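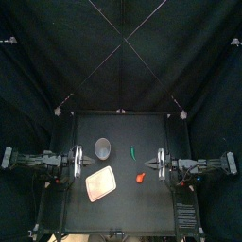 The two-arm bench at the start of the produce round: bowl, cutting board, green chili and the small orange-red piece.

Prulport Kitchen Automation Group
Minutes of the review meeting, July 28, 2026
Subject: the Vimutik two-arm bench kit, on trial

I took the minutes again, so they come with my opinions mixed in. If you said something and it's missing, write to me before the next meeting and I'll add it.

1. Last minutes

Approved with one change. I had written that the trial of the Mengal single-arm unit was "finished." It was paused. The unit is still in its crate and the supplier wants an answer in September, so it's on the agenda again at item 6.

2. Why we're looking at this kit at all

A quick recap for the people who joined us this spring. We want a bench that can do the dull part of vegetable prep: picking things up from a table, putting them on a board, putting them in a bowl. Cutting is out of scope for now (and I was asked to write that down in plain words, so there it is). Prulport supplies small commercial kitchens, and what our customers keep asking for is help with sorting and portioning before the lunch rush.

The Vimutik kit is two arms that face each other across a dark table, with the control software and a year of support. We have it on a 62-day trial. The enclosure with the black curtains stays up during the trial, and we agreed not to move it until the return date is settled.

3. The produce round

This took up most of the meeting. The bench team ran us through the task list, and I'll give you the short version.

The basic task is to take the chili and put it in the bowl. Either arm may do it. The harder version asks for the chili to go on the cutting board first, get turned so it lies along the board, and then go into the bowl. The small orange-red piece is in there as a distractor in the basic task, and in the harder one it has to end up on the board by itself.

The team logged 1,091 attempts over the trial so far, basic and hard together. The first 550 were used for tuning and don't count toward the score. I asked if that wasn't a lot of tuning for a kit that's sold as ready to use, and several people nodded. The answer was that a good part of it went into our own mistakes with the grip settings, which seems fair, though I'd like to see it split out.

What we heard about the results:

The basic task is good. The arms are smooth, they don't fight each other over space, and the handoff from left to right works well when the piece is fairly straight.

The curved pieces are trouble. A chili with a bent tip tends to roll as the fingers close, and then the arm goes back up and starts over. It does get there most of the time, but it's slow, and I timed one try during the demo that felt like it went on for my whole cup of coffee.

The bowl is deep enough that the arm has to let go from above the rim. Soft items may bruise. We have no data on that yet, only a feeling, and I've been told to mark it as a feeling.

The board is less of a problem than we feared. It can sit at an angle and the software still finds it. We were all pleased about this one! On the Mengal unit you had to square the board up by hand every single time.

4. Grippers

The kit comes with pointed gripper fingers on both arms. They're nice for small things. For anything round and heavy we'd want something wider, and Vimutik sells a wider pair as an extra. There was a long back-and-forth on whether we should ask for a set on loan or simply judge what's in the box. I was on the side of judging what's in the box, but I lost, so we're asking for the loan.

We also talked about washing. The fingers come off without tools, but you have to power down the arm first. The kitchen people in the room didn't love that. On a real line you'd want to swap fingers between raw items and go on working - a full power-down in the middle of service is a hard sell.

5. Price and support

The quote allows for up to 1,000 hours of use in the first year before a service visit is due. For our bigger customers that's too low. For a small café it's probably plenty. We want to know what the second visit costs, and the quote doesn't say a word about it.

Support during the trial has been good. Replies come the same day, they're written by somebody who clearly knows the bench, and they've sent two software fixes without us pushing. On the other hand the printed manual is rough going. Half the page references are wrong, and the chapter on the emergency stop is in the back, after the warranty. I volunteered to send them a list of corrections and I already regret it.

6. Mengal and Edska

Mengal: we'll run the same produce round on it, same bowl, same board, before we answer them. It may well lose, but we said we'd compare and we should.

Edska: they offered a rental by the month in place of a sale. There was some interest, mostly because it would let us try a bench at a customer's site without buying one. No decision. We'll ask for terms in writing.

7. Decisions

We keep the Vimutik kit to the end of the trial.
We ask for the wider grippers on loan.
The bench team adds a bruising check, with tomatoes, and reports the tuning attempts separately from now on.
The power-down question goes to Vimutik this week, together with the question about the second service visit.
No purchase is to be discussed with customers until the Mengal round is done.

8. Any other business

The curtains came up. A few people find the enclosure gloomy and want one side opened for visitors. The bench team would like the light kept as it is until the scoring is over, and we left it at that.

Somebody also asked for the demo to go before the talking next time, so people can see the arms move while they're still fresh. Agreed by everyone, me included.

Next meeting is in September, same room. Please bring your own notes on the manual if you have any, and send me agenda items by the Friday before.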